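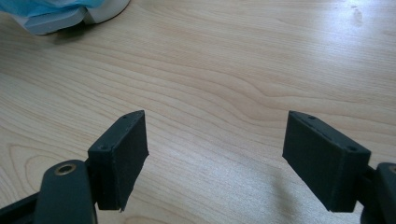
I said yes to writing the newsletter at a barbecue, with a sausage in one hand, which is how I've agreed to most of the bad ideas in my life. My brother-in-law's cheese shop, Dal Bello, had 474 people on its mailing list and had sent them precisely two emails in three years. One was about Christmas hours. The other was also about Christmas hours, with the hours fixed.

I had never done any marketing. I'd written a lot of school notes and one very stern letter to a phone company. But I like cheese, and I like being asked for my opinion, so off I went.

My first attempt took nine evenings. I picked a template with a big banner, three columns, a spot for "news" and a spot for "tips", and then I sat there trying to fill all the spots. I wrote a paragraph on the history of pecorino that I'm fairly sure I believed at the time. I changed the green of the buttons so often that my daughter started leaving the room when she saw it on the screen. Then I hit send and went and stood in the garden for a while.

Eleven people clicked on something. Four unsubscribed. One wrote back to ask whether we still did the olives.

It was the olives woman who set me straight, in a way. I wrote back to her properly, a couple of lines about the olives (yes, we did, the green ones had just come in and they were very good) and she turned up that weekend and bought a kilo of them. I kept thinking about it. All those columns, and the bit that worked was me answering a question.

So I went looking for people who do this for a living, or at least do it better than me. Bimla Pandey writes the emails for Bellska, a little fabric shop with a loyal following and a permanently full car park. Hers are the only shop emails I read to the end. They're short, they're usually about one thing, and there's often a grumble in them.

"I write it to my aunty," she told me over the phone, with a sewing machine going in the background. "She sews, she's busy, she's got no patience. If I put in 'we are thrilled to announce' she'd ring me up."

I asked how she decides what goes in. She said she keeps a notebook by the till and writes down whatever customers ask more than once. If three people want to know how to stop linen fraying, that's the email. She doesn't have a content calendar. She did have one, she said, and she spent more time moving the little coloured squares around than writing.

Juraj Sokol sees it differently, and I should be fair to him because he was generous with his time. He looks after the mailings for Wavstead, a swim school with classes from babies up to adults who never learned, and he loves a plan. Juraj has separate lists for separate age groups, and reminders that go out before every term, and he can tell you which subject line did best last winter. He thinks my one-big-list approach is mad. "You're telling the parent of a baby about squad training," he said. I don't have a squad, but I took his point. Some of our customers only ever buy for Christmas and they don't need to hear from me in the middle of winter about ricotta.

We did split the list in the end. It took me a whole Sunday's worth of patience and quite a bit of toast. There are 172 people who come in most weeks, and everyone else. The regulars get a short note when something good lands. Everyone else gets a letter now and then, and the Christmas hours, which I now check with Omar Srour behind the counter before I send them. He checks them too.

The other thing I dropped was the design. I know, I know, people will tell you it has to match the sign and the bags and the website. Ours has the shop name at the top and then it's words, like a letter from somebody you know. I do miss my green buttons a bit. Issa Moussa, who built our website, was a bit wounded on behalf of the logo, so we've kept it, very small, down the bottom next to the address.

What I haven't cracked is how often. Bimla goes when she has something to say, Juraj goes by the calendar, and I seem to go when I feel guilty. I've skipped whole months. Then a wheel of something smelly comes in and I write to everybody at eleven at night — and those ones, the slightly overexcited ones, get the most replies. People tell me what they had it with. A man sent me his mother's recipe for cheese pastries and I've made them twice!

The Christmas one is due out this month. I've got the hours, I've got a bit about baked camembert, and I've still got to ring Omar back about the olives.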